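Wednesday, late

Third day with the Lokeo gripper and I still don't see what the extra money buys.

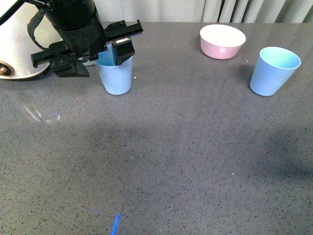
Da-eun is sold on it. She was sold on it before the box was open, which is part of my problem. She watched the demo at Grarnthorpe in November and came back talking about "compliance" as if the old Tak couldn't pick up a cup. The Tak can pick up a cup. It drops some of them, yes, but I know which ones it drops and roughly when, and I can plan for that.

So we agreed on a proper comparison. 200 grasps each, same arm, same controller, cups and the bowl, positions shuffled by Bo-ram so neither of us gets to choose. Plain plastic cups, nothing clever. I wanted glass as well and got voted down.

Got through 70 with the Lokeo before lunch. It lost 5, all of them cups, and all on the rim grasp, where one finger goes down inside and the other closes from outside. On the bowl it was fine. I'll admit the bowl surprised me. I had written "will slip" in the margin yesterday and had to cross it out with Da-eun standing there.

What bothers me is the speed. The brochure has it closing in a blink and I'm sure it does in whatever room they filmed that in. With the force limit set where we need it, so the cups don't buckle, it slows down to the same crawl as the Tak. I asked the sales guy about this on the phone and he said it would improve with tuning. Everything improves with tuning. I tuned for most of the afternoon and got one nice number, then couldn't get it again.

Bo-ram thinks the trouble is the wrist view and has nothing to do with the fingers. Her argument is that the rim is hard to judge from above and the planner guesses the depth. Could be. She wants to swap in the Bista camera tomorrow and rerun the rim grasps only. I said fine, but then it's a different test and we write it down as a different test. There was some sighing over that. I don't care – last spring we changed two things at once and spent weeks arguing over which one had helped.

Also the cable. It's on its second routing and I don't love this one either. Every time the wrist turns past a certain point I find myself watching the loop instead of the fingers. Need to ask for a longer one, or shorter, I can't decide.

Tomorrow: Bista on, rim grasps, then back to the old camera and finish the Lokeo set. Tak on Friday if the arm is free. Da-eun is already asking about a 300 cycle wear test, and I told her to wait until we know if we're keeping the thing.

Wipe down the counter first. And find the good hex key, which was in my drawer this morning and isn't now.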